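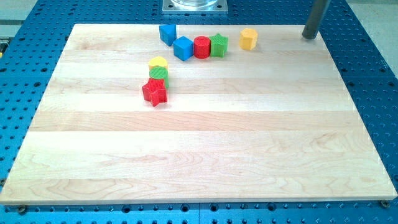

isarigul
need to lock the budget for next year's cell. 2 arms or one arm plus a decent gripper changer? blocks are printed in house so thats free. quote from Arix is in, Quintela still hasnt answered

unley_mk
One arm. Spend the rest on spare fingers, we went thru 9 sets by August

jurnine
disagree, two arms. one goes down and you're stuck for weeks. and don't skimp on the table, get the perforated top like yours, bolting stuff down anywhere saves so much time

unley_mk
weeks? mine was 2 days. depends on the service plan

isarigul
plan is extra w/ Arix. will ask. quote expires 12/1/22 so need to decide soon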